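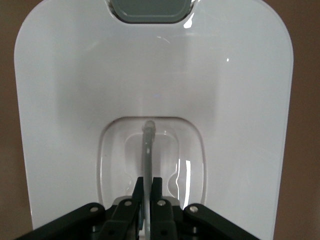
The gripper over the white lid at the Laniso teaching bench.

Laniso has opened its second season of hand-guided robot teaching, with household storage as the first subject. Operators lead the two arms through each task by remote control, and every completed run is saved as a demonstration. The team recorded 571 demonstrations in July, of which 84 were set aside for review.

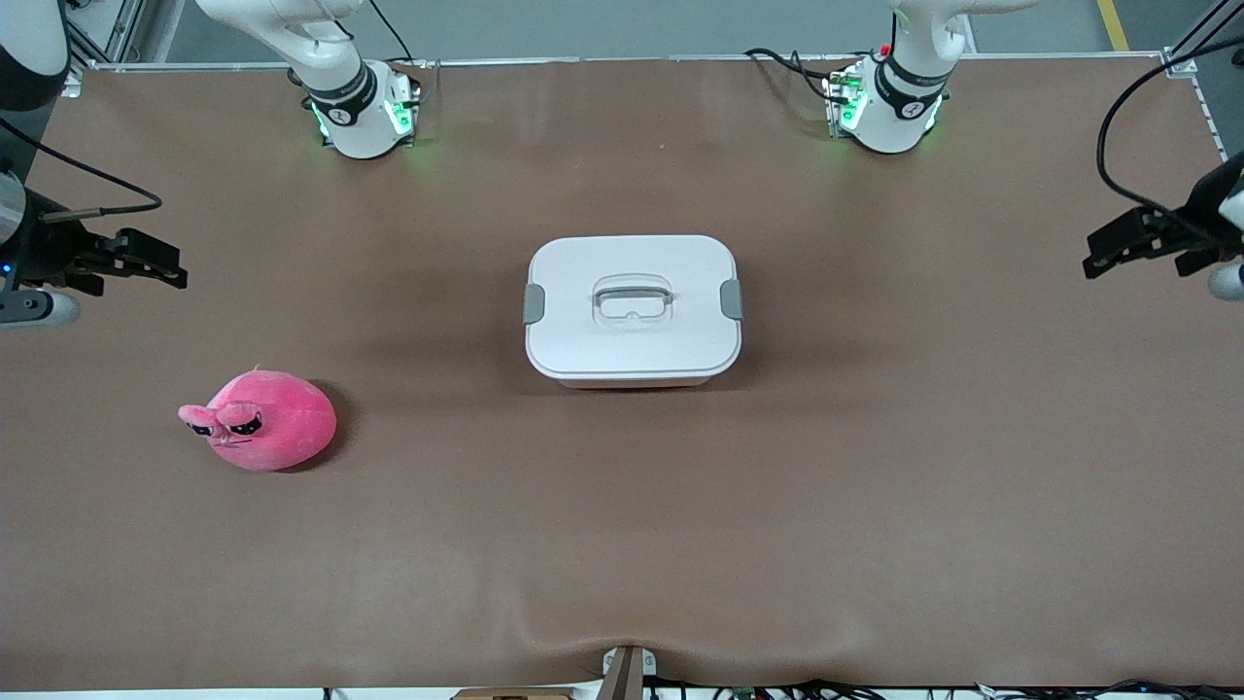
By Sharon Urio, Program Office

The current task set centers on a lidded food container with a gray clip at each side. Operators are asked to keep both grippers open between runs and to work at an even pace. "A hurried demonstration teaches hurry," said Karine Poirier, who leads operator training.

Staff who wish to qualify as operators may attend the Saturday session. Requests should be sent to Mwende Minja.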